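Teaching a robot by hand: questions we keep getting, with the answers we'd give a friend

June 13, 2023
By the Dridham workshop desk

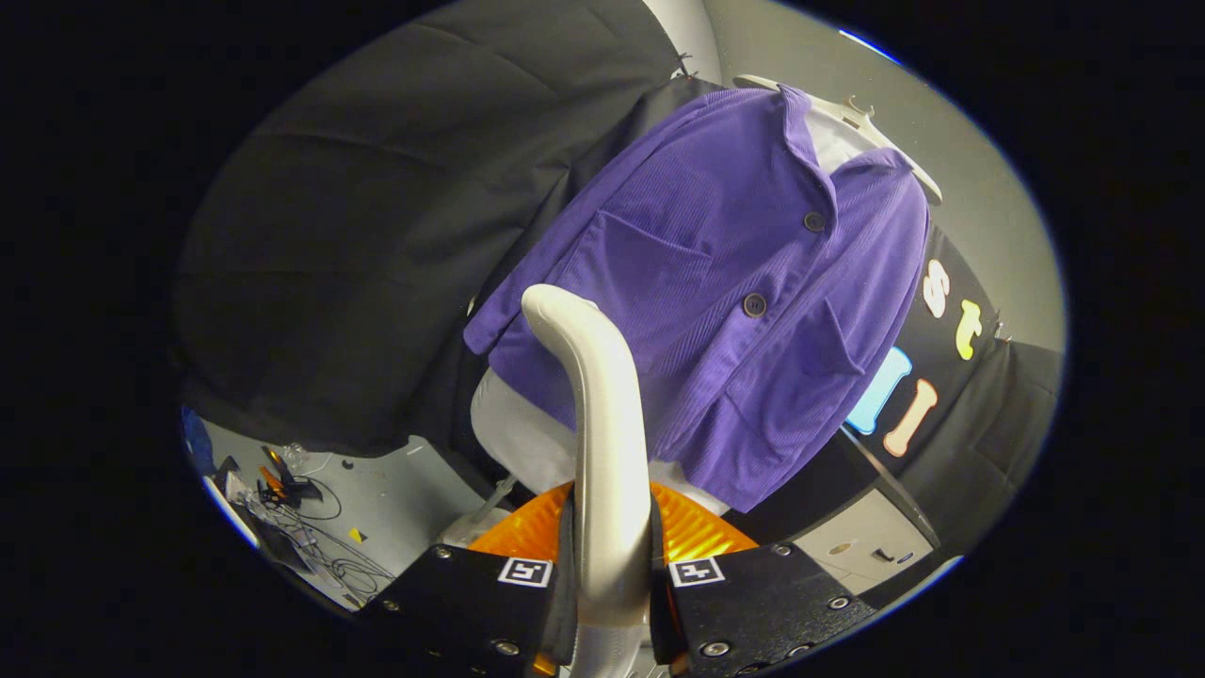
We use cookies to remember your settings and count visits. By staying on this page you accept them. Manage choices.

Most of the mail we get about teaching by hand comes from people who have watched a sales video and are about to sign something. Clothes come up more than anything else, so the answers below lean that way. We run a small shop, we have tried three ways of doing this, and we are less excited than we were a year ago.

What does "showing the robot" mean in practice?

A person does the job while something records it. With a hand-held gripper you squeeze the fingers yourself, camera on board, and do the task with your own arm. With remote control you sit at a second set of arms, or hold a controller, and the robot copies you. Either way the recordings go into training, and a policy comes out the other end that tries to do what you did. "Tries" is the word to keep an eye on.

Which is better, the hand-held tool or remote control?

The hand-held tool is faster and cheaper. You can carry it to the clothes rail, and a new person can be useful with it by lunch. What you give up is honesty about the robot. Your wrist bends in ways its wrist may not, and you will step sideways without noticing to get a better angle on a sleeve. The arm bolted to a table can't step sideways. We threw out a whole day of hanger work over that.

Remote control is slower and it wears people out, but every recording is at least something the robot did once. If your arm is already bought and fixed in place, I'd start there. If you are still deciding, use the hand-held tool and be suspicious of how good it feels.

How many demonstrations do I need?

The Pludance brochure says 200. We had 200 of one jacket going onto one hanger and got a policy that did well with that jacket and that hanger. We changed to a thinner hanger and it grabbed at air. At 400, with the garments mixed, it was better and still not something I'd leave running while I went for coffee.

Our full set for hanging and unhanging now stands at 1,348 recordings. Ask anyone who gives you a single number what they varied while they were collecting. If the answer is vague, so is the number.

Why are clothes so hard?

A box is the same box every time you look at it. A jacket never hangs the same way twice. The collar flops, the front swings open, and one garment sits half behind another so the camera can't tell where the first one stops. Corduroy behaves differently from a thin shirt. Buttons catch on things. People deal with all of this by feel, and a camera between two fingers has no feel at all.

White hangers with white shirts gave us more trouble than any other pairing. Dark clothes in front of dark cloth came second.

What are the square black-and-white markers for?

They sit on the gripper fingers so that the software can tell from the camera view how far open the fingers are. Keep them clean and don't let a sleeve lie over them for the whole take. Beyond that you can leave them alone.

Does the room have to be tidy?

Vendors will tell you that clutter is good because it makes the policy tougher. There is something in that. There is also a lot of laziness hiding behind it. Cables on the floor and a few stray parts in the background have done us no harm that we can measure. A bright poster that stays in one place for every take is another matter — we suspect one of our early policies was steering by the wall and barely looking at the clothes. Move the rail, turn it, go to another corner. Do this more often than you want to.

Is the fisheye lens a problem?

Less than I expected. Straight lines come out curved and the fingers look huge, and it takes a while to get used to when you review the takes. The training doesn't seem to mind. The wide view helps near the end of a move, when the thing you are holding would otherwise block everything. Just don't change lenses halfway through a data set. We did.

Who should do the demonstrating?

Someone patient, who does the task the same way each time and can still recover calmly from a slip. Our quickest person made our worst data. Fast hands skip the small pauses where the decision gets made, and what's left is a blur going one way. Keep a few takes with fumbles in them, as long as the fumble gets fixed. Throw out the ones where the person gives up.

The demo I saw worked every time. Why doesn't mine?

Ask how many tries are behind the video, and whether the hanger was put back in the same spot between them. When we ran our best policy on garments it hadn't seen, it got 69 percent of them onto the rail. I have seen that sort of figure called "production ready" on a slide. At a real laundry it means a person standing there all day picking up the rest.

Should I buy the Fedoruk kit or the Gilenum one?

We have used both and we take no money from either. Fedoruk has the better grip, Gilenum has the better software, and the manuals are equally thin. Borrow before you buy. If a seller won't lend you a unit for two weeks, draw your own conclusions.

Will it save me labor?

Not this year, for clothes. You will be paying people to teach it, check the takes, and stand near it when it runs. For stiff items that always arrive the same way up, maybe, though an ordinary programmed arm might do that job for less.

Will you update this page?

In July, once we have finished with trousers.

Get new answers by email. Enter your address to join our newsletter. Unsubscribe at any time.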